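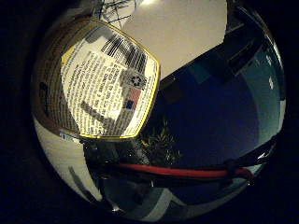
Jesenstead Open Texts > Robot Perception > Part 2 > Chapter 9

Contents Previous Next Glossary Index

Chapter 9
Curved Views and Cast Shadows at Close Range

A robot hand that is about to touch an object needs an estimate of where the surface lies. The earlier chapters obtained this estimate from cameras placed well back from the work, where the usual assumptions of image formation hold reasonably well. A camera carried at the wrist works under harder conditions. Straight lines may arrive as arcs, and a polished surface may return a picture of the room in place of its own texture. In the opening figure, a block of small print, a barcode and a pale area resembling a ceiling all lie on one convex surface, each bent to follow it. A matching algorithm that treats the barcode as a mark painted on the sphere will assign it the wrong depth. It will also predict the wrong motion for it when the wrist moves.

This chapter presents the Aramen procedure for estimating distance to contact from views of this kind. The procedure assigns each region of the view to one of three classes before any depth is computed: surface, reflection or shadow. Surface regions are used in the ordinary way. Reflections are set aside during the first pass and used in the second as a check on surface shape. Shadows are kept throughout, for they carry information about the hand itself that is difficult to obtain by other means.

9.1 Shadows as a measurement 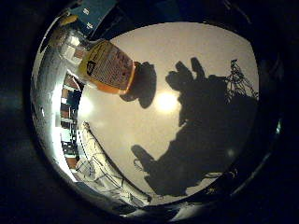 The distance between an object and its shadow depends on the height of the object above the receiving surface and on the direction of the light. If the direction is known and the surface is known to be flat, the height follows from elementary geometry. In practice neither condition is fully met. The silhouette of the hand in the figure is far larger than the shadow beside the bottle's orange cap, and its outline includes a tangle of thin lines, like those of cables. A large silhouette may result from a large object, from an object close to the lamp, or from an object close to the camera. Size alone therefore settles nothing. The student should look instead at how the silhouette changes as one joint is moved while the others are held still.

The basic measurement is made as follows. The hand is commanded to a starting posture, and a view is recorded. A single finger is then moved by 2 degrees and a second view is recorded. The outlines of the two silhouettes are compared, and the part of the outline that has changed is attributed to that finger. The comparison is repeated for each finger in turn. Five repetitions per finger are recommended, with the median displacement retained.

Bright spots in the view require separate treatment. A glow on a pale surface may be the lamp's direct illumination or a secondary reflection, and the two give different light directions. Where more than one glow is visible, the procedure computes a light direction for each and rejects any direction that fails to account for the edges of the known shadows.

9.2 Results and their limits

In the Bisora trials, region labels produced by the classifier agreed with those of trained annotators in 94 percent of views. Most of the disagreements concerned soft shadow edges, where the annotators also differed from one another. Agreement on reflections was high when printed matter was present and poor when the reflected region was plain. A plain reflected region offers few features, and its boundary is easily mistaken for the edge of an object.

These figures describe labeling only. The accuracy of the final distance estimate is discussed in Section 9.5, together with the effect of errors in the assumed surface shape. Readers using a different lens should repeat the calibration in Appendix C before comparing their own values with those given there.

9.3 A note on reading the figures

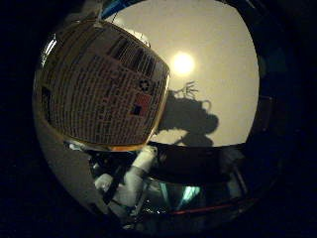 Meléndez
Chapter author; Lecturer in Robot Perception, Jesenstead

The figures in this chapter have been left in the curved form in which the procedure receives them. Many texts flatten such views before printing. Flattening is convenient for the eye, but it stretches the pixels near the rim and can give a thin shadow a width it did not have in the recorded data. Students are asked to learn to read the curved form directly.

A useful exercise is to place tracing paper over each figure and mark every region as surface, reflection or shadow, leaving blank any region that cannot be assigned with confidence. The blank regions should then be compared with those of a partner. Problems 1 and 2 at the end of the chapter use the completed tracings.

Section 9.4 derives the relation between finger displacement and silhouette displacement for a flat receiving surface, and then extends it to a surface of constant curvature.

Last updated: November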